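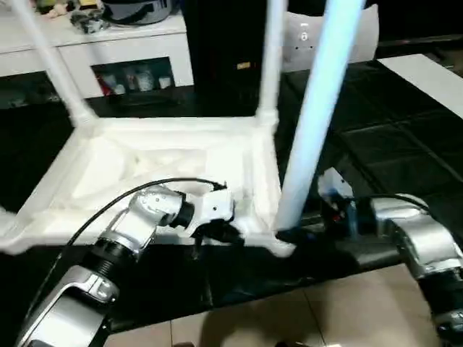 White stool, legs up, black table.

July, 11:40 pm

Too tired to write properly so this will be bits. Moving week, day 2. Kitchen is done except the drawer with the batteries and string in it, which I shut again. Trekmont wants the keys back by noon and the woman on the phone said noon means noon. Fine.

Did the books first thing. Should have been last thing. 7 boxes, all too heavy, the bottom went on one going down the stairs and I sat there with old cookbooks in my lap and laughed, then didn't laugh. Gave up on sorting. Everything is going in with everything.

Found the running log from the year I trained for the Praltau half. Every morning written down, weather and all. "Rain, legs bad, 4 eggs." Who was that person. I read nearly the whole thing on the floor when I should of been taping. Best entry is the one after the race, just the bib number, 3089, and "never again." Signed up again the next spring, of course.

Van: Drodent quoted me one price then called back at lunch with another one. Stairs fee. I told them about the stairs! Twice! Paid it. Too late to find anybody else and they know it.

Dinner was the Tahiri place on the corner, last time probably. Lentil soup, the flat bread, extra lemon. Ate it standing up by the window. Didn't tell them I was leaving, felt silly to make a thing of it, and then felt bad the whole walk home. Might go by tomorow before the van. Might not be time.

What I keep thinking about is the noise. New street is quiet, I stood on it for ten minutes and heard one dog. Here there's the bus, the bakery shutter at five, the couple upstairs and their TV. I've complained about all of it for years. Now I'm lying here listening to the bus like its a song.

The deposit, 2000, comes back in three weeks if they don't find anything. They will find the mark by the bathroom door. I put toothpaste on it. Looks like a mark with toothpaste on it.

To do am:
strip bed
fridge, wipe, prop door open
meter reading, WRITE IT DOWN
mail forwarding, still haven't
plants go in the front seat with me
keys

Can't find my good scissors. Can't find the charger either, phone at 9 percent, alarm set, please let it last. Back hurts. Bus again.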